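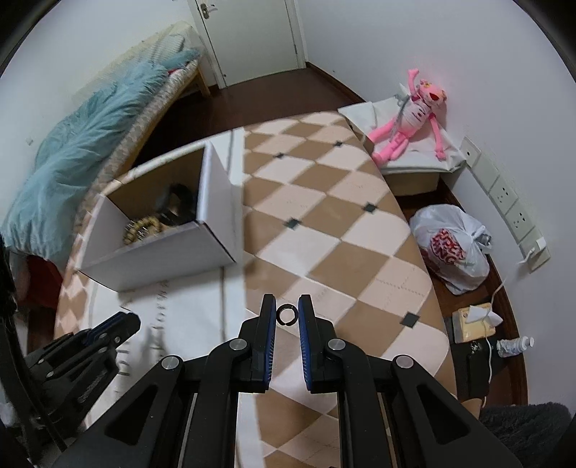

Corina Tanner wrote after the last session that she still doesn't see why a flat-woven rug and a pile rug of the same size should be priced so far apart, when both can take the same number of days on the loom. Her question is a good way into this week's material, so the notes start there.

Week 7. Floor coverings: construction, wear and care

1. Two basic constructions

A flat weave is made of warp and weft only. The weft passes over and under the warp, is beaten down, and the resulting cloth is the surface you walk on. A pile rug has the same warp and weft plus a third set of yarns that stand up from the base. In hand work these are knotted one at a time. In machine work they are woven in or punched through a backing (tufting).

The time on the loom may be similar, but the yarn is not. Pile uses far more of it, and in wool the yarn is the larger part of the cost. The Skevodley price list used in class gives 153 for the flat weave and 2,129 for the hand-knotted piece in the same size. Part of that gap is finishing: shearing, washing and binding the ends.

2. Repeating patterns

Diamonds, squares and steps are common in flat weaves because the color changes follow the grid of the threads. Curves are harder. Where two colors meet along a vertical line, the weaver either leaves a slit or interlocks the wefts. Slits give a sharp edge but weaken the cloth. Diagonal edges avoid long slits, and this is one reason the diamond turns up in so many places with no contact between them.

Printed rugs are a separate case. The pattern sits on the surface and is usually fainter on the back. Turn over a corner and compare before you decide what you are looking at.

3. Wear

Look first at the ends and sides, then at the path people walk. Grit does more harm than feet – it works down to the base and cuts the fibers there. On a wood floor, grit under the rug also scratches the finish, so lift and sweep below.

Turn the rug end for end every March. Vacuum without the rotating brush on flat weaves and along any fringe. Blot spills, and don't rub.

4. For next time

Read the Lirkitz handout on dyes, sections one to three. Bring one rug or mat from home, any kind, no larger than 30 inches on the short side. Emil Gruber and Severin Ortner have the magnifiers and will bring them back.

Written answers to Corina's question can be handed in until August 5, 2025. One page is enough.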